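Bindano planning decisions: readme

Last touched 26/08/2026

Hello! If you've landed on this folder looking for the spreadsheet, it's the file called decisions, and the other one (places) goes with it. Everything below is me trying to write down what I did before I forget it, so it's long in some bits and thin in others. Sorry if your favourite column gets one line.

What it is

A table of what the council in Bindano decided on large building applications, one row per decision, put together from the published minutes. I started it because I wanted to know how often the council waives its own rules when a big leisure or housing scheme comes along, and there was no way of finding out short of reading the lot. So I read the lot. There are 800 rows in the current version. An earlier version with fewer rows went round by email in July, and if you have that one please bin it, the dates in it are a mess (my fault, I let the spreadsheet program guess which way round the day and month went).

The area covered is the old town, the Siridell waterfront and the Ngubane Road corridor. It doesn't cover the airport land, which has its own board and its own minutes, in a format I can't face.

What's in each row

ref: the council's own reference. Some old ones have a slash and some have a dash and I've left them as printed, so search for both.

meeting: the date of the meeting where the vote happened. Not the date the minutes were approved, which can be ages later.

place: a short code that matches the places file. I did try using street addresses, but developers love a made-up address ("One Siridell Quay" was a car park for most of the years in here) and the same plot turned up under several names.

kind: housing, shops, offices, leisure, mixed, other. Hotels are under leisure. I know.

outcome: passed, refused, put off, withdrawn, sent back. "Sent back" means the members wanted the officers to rework the report. "Put off" means it just went to a later meeting, usually with no reason printed.

waiver: yes, no or unclear. The one I care about most! It's a yes if the minutes say in so many words that a rule was set aside, and unclear if somebody talks about it in the debate but the motion doesn't mention it. I've been fairly strict. If you'd like a looser reading, count the unclears as well and see what happens to your chart.

votes_for and votes_against: numbers, blank if it was a show of hands and the clerk only wrote "carried".

notes: whatever I felt like typing. Please don't build anything on the notes column.

How I put it together

Mostly at home with the minutes open on one half of the screen and the sheet on the other. The newer minutes are proper text and can be copied across. The older ones are scans, and a good few of those are scans of photocopies, so I typed them in by hand. I worked through them one meeting at a time and saved after each, which was slow but meant I always knew where I'd got to.
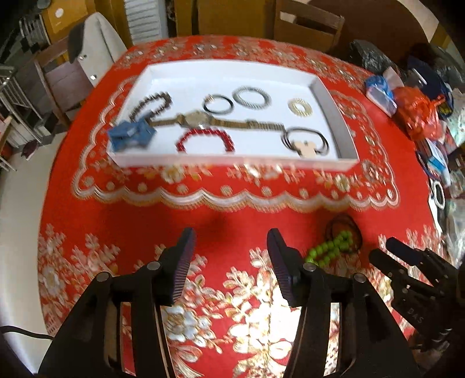 Red floral cloth on a round table, with a white tray on a doily.

When I'd finished typing, Tetsuya Kawaguchi very kindly took 200 rows picked at random and checked them against the minutes without looking at my answers first. We disagreed on 10 of them. Most were waiver calls, where he'd put yes and I'd put unclear, and after going back over the wording I changed a few to his and he came round to mine on the rest. The other disagreements were plain typing slips and they've been fixed. There will be more slips in the rows he didn't check, so if you're quoting a single decision in print, do go and read the actual minutes.

Things that will trip you up

The same scheme can have lots of rows. The Tonach arena went to the members again and again under the same reference, and each visit is its own row. If you want schemes and not decisions, group by ref and take the latest meeting.

There are 2 meetings missing. The council's site has the agendas for both but the minutes links go nowhere, and I've asked for copies and heard nothing so far. I haven't guessed the outcomes from the newspaper reports.

The council changed what counts as a "large" application partway through, so there's a jump in the number of rows that has nothing to do with a building boom. I've put a column called threshold in (old or new) so you can split them. A local blog made a very dramatic graph out of the July version without doing this and I've felt a bit responsible ever since.

Votes don't tell you who was in the room. Members step out when they've got an interest, and some clerks wrote that down and some didn't.

Using it

Do what you like with it. Stories, homework, arguments with your neighbours, all fine. A mention would be lovely, and I'd like to see whatever you make. If you pass it on, pass this readme along too, mainly for the bit on the threshold.

Still to do

Chase the missing minutes again. Add the officers' recommendation as a column, so you can see when the members went against advice (I've got it for the Siridell rows already, it's just not tidy). Sort out the place codes along Ngubane Road where two plots were merged. Maybe a map, if someone who knows maps fancies helping?

Corrections are very welcome, big or small. Give me the ref and the meeting date and what you think it should say, and I'll look it up.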